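Ticket 654
Queue: Furniture and Surfaces
Subject: Haze and drag marks on slab table after routine wipe-down
Location: Kultalora, tea room
Opened by: Sumaiya Khondokar
Priority: Normal
Status: Closed

Problem as reported

The long live-edge table shows a dull haze after cleaning. The haze is visible only at a low angle, toward the windows, and is worst in the seating area on the near side. A dry palm drags on the surface where it used to slide. No scratches can be felt with a fingernail. No white rings. The finish is a gloss varnish, applied by Roltidard when the slab was installed in May. Tea is served at the table daily.

Products in use at time of report: Prorkis surface spray, blue cloths from the general cleaning cupboard, tap water.

Initial questions sent to requester

1. Is the spray applied to the table or to the cloth?
2. Are the cloths washed with fabric softener?
3. Has any wax or oil polish been used since installation?
4. Does the haze move or smear under a dry cloth?

Requester response

Spray goes straight on the table. Softener is used in the wash, same load as the tea towels. No wax that anyone has recorded. The haze smears and comes back in a different place.

Assessment

A haze that smears is sitting on top of the finish. Damage in the varnish would stay put. Most likely cause is residue from two sources: spray left to dry before it is wiped, and softener carried over from the cloths. Refinishing is not indicated at this stage. Requester asked to stop using the spray and follow the procedure below.

Procedure

Work in sections no wider than a comfortable arm's reach. Move the tea things off the section first and lift them; do not slide the tray. Wash a cloth without softener, rinse it, and wring it until it no longer drips. Use lukewarm water with a few drops of plain dish soap. Wipe along the grain with light pressure, then follow with a second cloth and clean water. Dry at once with a third. Along the irregular front edge, fold the cloth over one finger and follow the contour, as liquid collects in the low spots.

Check each section from a crouch, facing the windows. The reflection should have a clean outline. If the outline is fuzzy, repeat the rinse step only. More soap will make it worse.

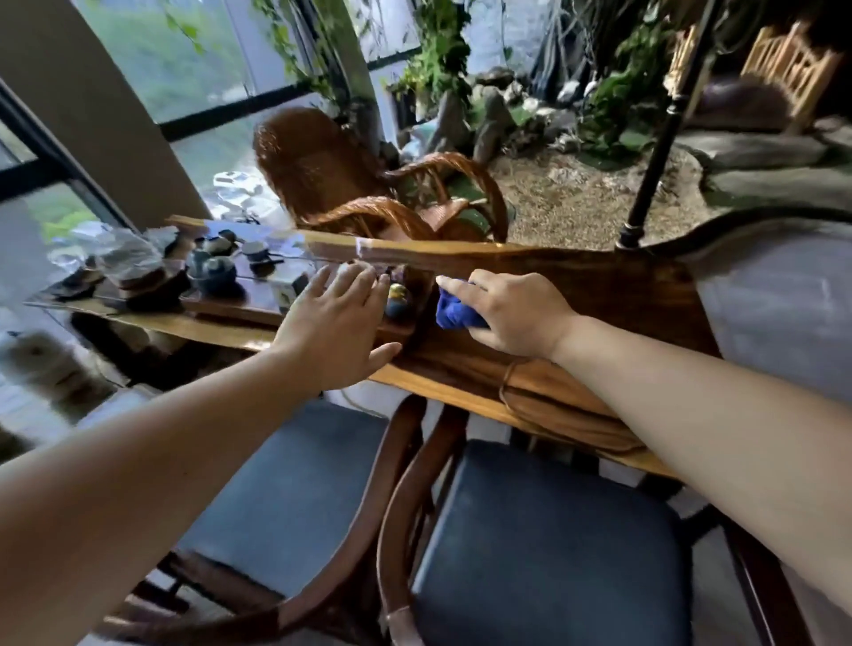
Asfaw: I would add the underside of the front edge to this. On our slab the spray ran over and dried there, and every time somebody pulled a chair out they got it on their sleeve and put it back on the top. We cleaned the top twice before checking. The chair arms needed doing as well.

Noted. Underside of the front edge and chair arms added to the procedure. Use the damp cloth on the wood only and keep it clear of the upholstered seats.

Update 1

Requester completed the full length in 40 minutes. Haze gone at the window side. Slight drag remains on the near edge. Advised one further rinse with clean water, no soap, and a cloth change every section.

Update 2

Second rinse done. Palm test normal along the near edge. Residue was found under the front edge, as suggested, and removed. Chair arms wiped and dried.

Resolution

Surface residue. No fault in the varnish. Roltidard not contacted. Cloths for this table are now kept in a separate bag and washed without softener. Prorkis spray withdrawn from the tea room and returned to the general cupboard. Reopen this ticket if the haze returns in the same spot and does not smear.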